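Review: Clullow Good Practice Kit for Small Gripper Cells

Score: 7 out of 10
Reviewed 6 May 2026

The Clullow kit is a ring binder, a set of wall cards and a login for editable copies of every form. It is meant for small shops that run one or two gripper cells and have no safety department to write their rules for them. We bought it in March and have used it on our bag handling cell ever since. We paid full price and Clullow did not know we were going to write about it.

Our cell handles soft goods, mostly zip bags of small items. Before this we worked from a two-page sheet that came from Weva with a used conveyor and a stack of printouts from different places. Some of it conflicted. One page said to log every drop, another said to log only drops that stopped the line. The main reason for buying the kit was to have one set of rules that agreed with itself.

What is in it

The binder runs to 136 pages. About a third of that is forms. The rest is split into setup, daily checks, handling rules by type of object, stopping and restarting, and record keeping. The wall cards repeat the daily checks and the restart rules in large type. They are laminated and the text can be read from across the cell.

There is no robot code and nothing is tied to one make of arm. You fill in your own force and speed limits on a page near the front, and the later sections refer back to it. Clullow says plainly on page one that the kit does not replace a risk assessment or the safety standards that apply to your machine. You still have to get those and read them. I would not buy the kit thinking it gets you out of that.

Handling rules for soft packages

This is the section we use most. It covers pouches, zip bags, sleeves and wrapped trays. The rules for zip bags are short. Decide before the run where the bag may be held and write it down. Set the grip force on your worst bag, the one with the least material to hold. Keep the contents clear of the fingers. Keep people's hands out of the space under a hanging bag, even a light one, and stop the arm before anyone reaches in to straighten it.

The binder also asks for a reference photo of each grip you allow, taken close enough to show the fingertips and the part of the bag between them. The grip below is at the narrow end of a clear bag with a pink zipper strip, and the contents are up in the wider part, well away from the pads.

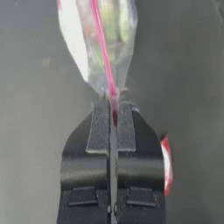
Daily checks

The daily list has 17 items. That sounded like a lot, and for the first two weeks it was. Once we knew the order it became part of starting up. The list covers the stop button, cable routing, finger screws, pad wear, loose material on the fingertips, surface condition, lighting, and whether the limits in the controller match the limits on paper.

The item on loose material is a good one. We never had it on our old sheet. Lint and bits of film on a fingertip are easy to ignore, and the binder gives a simple rule: look at both tips from the front and from the side, wipe with the arm stopped, and write down what you found. There is a column for it on the form.

The item on pad wear is weaker. It says to replace pads "when worn" and leaves it there. A picture of a good pad beside a bad one would have fixed this. We ended up keeping an old pad in a drawer to compare against.

Working with mixed contents

Bags with mixed contents get two pages of their own. The advice is to treat the filled bag as a new object each time the fill changes, even if the bag is the same. A bag of flat packets and a bag of round wrapped pieces do not hang the same way. The kit wants a new line in the object register for each fill, with a photo and a note of the bag closure.

I thought this was overdone at first and skipped it. After a few weeks of trying to work out which fill a log entry referred to, I went back and did it properly. Our register now has 70 entries. It took most of an afternoon to catch up, and I would tell anyone starting out to do it from the first day.

The form has a box for reading the label through the bag, with a note that you should leave it blank if you can't read it. That is a small thing but it is right. We had people guessing at product names from a color and two letters, and those guesses then turned up in the log as if they were facts.
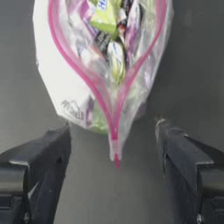

Mixed candy and snack packs in a clear bag with a pink zipper seal.

Stopping and restarting

The restart rules are the strictest part of the kit. After any unplanned stop, one person checks the cell, the same person clears it, and the same person restarts it. No handing over halfway. The form needs a reason for the stop in plain words, and "unknown" is allowed as long as it is written down.

We filled in 106 stop forms in the time we had the kit. Most took under a minute. The useful part came when we sorted them by reason and found that a good share were from the same camera cable. We would have got there eventually, but the forms made it quick.

My one complaint is that the kit treats a planned pause and an unplanned stop as two separate forms with nearly the same boxes. People pick up the wrong one. We merged them in our own copy.

Compared with the others

We looked at two other products before buying. The Nestis pack is cheaper and all digital. Its checklists are fine, but the handling section is written for rigid boxes and there was very little in it we could use. If you only move cartons it may be all you need.

The Bañez guide is a better read than either and explains the thinking behind each rule. It has no forms, so you have to make your own. I would still keep a copy near the cell for new staff.

Good points

- Rules agree with each other from section to section
- Soft package section is clear and short
- Forms can be edited
- Wall cards are well made

Bad points

- Pad wear item is too vague
- Two stop forms where one would do
- Index is poor - "zip bag" is listed under P for pouch
- Binder rings started to gap after a month

Who should buy it

A shop with one or two cells and a mix of soft items will get the most from it. A larger site will likely have its own procedures and would only want the forms. Clullow does not sell the forms alone - I asked.

We are keeping ours, in a different binder.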